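Quick warp painting, small batch

Did this in January for a scarf warp, 572 ends. Notes before I forget.

Soak the warp 2 hours. Squeeze, dont wring. Mix dye powder into a paste first, then thin it. Mask on for the powder.

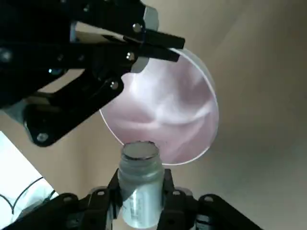

Lay the chain out on plastic wrap, ties loose. Brush color on, press with a gloved thumb till it comes thru the back. Leave a small gap between colors, they creep.

Wrap, roll, let it sit overnight. Rinse cool.

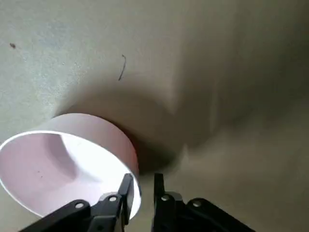

Weft color next. Pick the quietest shade in the warp. I go for a greyish pink going to rose on one side, like the outside of that round container, and dye the skein unevenly on purpose. Eleri Prosser uses plain gray. Also fine. Sample first, 50 picks at least.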